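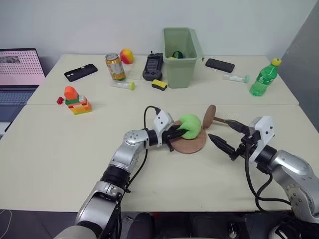

Avov Two-Arm Teaching Kit with Rurka Recorder: a month of collecting examples

Filed under: Hardware Reviews > Arms & Grippers

The box says you can have a working dataset in an afternoon. I have now had the Avov kit on my tables through all of April, and I would like to meet the afternoon they had in mind.

What you get for the money is two arms, two black two-fingered grippers with white mounts, a pair of hand controllers, a head-height camera on a post, and a license for the Rurka recording software. You supply the tables, the computer and the patience. You also supply the objects, and we'll come back to that, since it is where most of the sales talk falls apart.

Setup

The manual asks for "a flat work surface." I pushed two cream tables together against a white wall, arms at the near edge of the front one, spare objects on the rear one. That works, but you get a seam across the middle, and anything round that you set near it will find it. If you can afford one deep table, buy that first and the kit second.

Bolting the arms down was painless. The cables were another matter. The left gripper's cable runs up and over the mount in an arch, which is fine until the wrist turns. On the right arm I have two loops hanging down over the table edge, and I have given up trying to make them lie any other way. Avov sells a cable sleeve separately. For a kit at this price it should be in the box.

Calibration is supposed to take 20 minutes. It took me two tries on a good day and most of a morning on the first one. The software does not say which arm it is unhappy with. It says "Check arm."

The grippers

I came in ready to dislike these and I mostly don't. The fingers are pointed and serrated, and they close smoothly. On a soft target they are very forgiving. My standard first task is a lime-green plush ball sitting on a round wooden board, with the left gripper squeezing from the side while the right one comes in open from the other direction. The plush bulges around the fingers and you get a nice, obvious grip that any camera can make sense of.

Which is exactly why I don't trust it as a test. Plush balls are what every vendor shows you. Try the little wooden mallet that lies beside the board and you see the other side of these fingers. The head is round and flat and likes to stand on its edge, the handle is thin, and there is one good place to grab it. I could do it by hand controller on maybe half my attempts in the first week. Later I got better, but my improving is not the product improving, and I wish reviewers would stop mixing up the two.

The test tubes are worse again. Clear plastic, on their sides, green caps. The cap is the only part the camera seems to find with any confidence, so my recordings are full of cap grabs. A model trained on those will learn to grab caps. Maybe you want that. I didn't.

Recording with Rurka

Rurka saves each attempt as an episode. You press a pedal, do the task, press it again, and mark it keep or discard. I kept 60 episodes of the ball task in one stretch and the files were all there afterward, properly stamped and in order. Credit where due. I have used recorders that lost a whole session without a word.

My complaints:

The discard button sits right next to keep. Seven good episodes went in the trash before I taped a bit of cardboard between the keys.

There is no note field. If you swap the smartphone for the soda bottle halfway through a session, the file has no idea. I now keep a paper log, in this day and age.

The "quality score" is a mystery. Slow, careful attempts score lower than quick, sloppy ones. I asked Avov support what goes into it and was sent a link to the page that had made me ask.

The objects

Avov's brochure talks about "everyday variety" and then leaves you to find it. There is an add-on set from Munshi, mostly foam shapes, which I borrowed and gave back. Foam shapes teach an arm about foam shapes. You are better off raiding your own shelves. My back table currently has a drink can, a dish sponge, toy building blocks, a fake fruit, two black phones, a green soda bottle and a small pale green waste bin, and it gives the system a much harder time than anything Munshi ships.

Whether harder means better, I can't say yet. Avov says its bundled training script will "generalize from a handful of examples." With my ball episodes it learned the ball task, more or less, with the board where I usually put it. I moved the board toward the seam and it reached for the old spot. So I recorded more with the board moved around. It improved some. That is the method, as far as I can see: you find a hole, you fill it by hand, you find the next one. A fine way to work, but it is your labor, and the brochure prices it at zero.

Compared with the Orkholm

I had the single-arm Orkholm kit before this. It is slower, uglier and louder, and its software looks like a tax form. It does have a note field. If your tasks need only one hand, I would still pick it. Two arms mean two things to steer at once, and my early recordings show one arm working while the other hangs there waiting for me to remember it.

Verdict

Good arms, decent grippers, a recorder that is reliable and irritating in equal parts, and marketing I would ignore completely. Buy it if you have a real two-handed task in mind and several weeks free. Get the cable sleeve. Skip the foam.

Score: 7 out of 10, and I'll take a point off if the next update still says "Check arm."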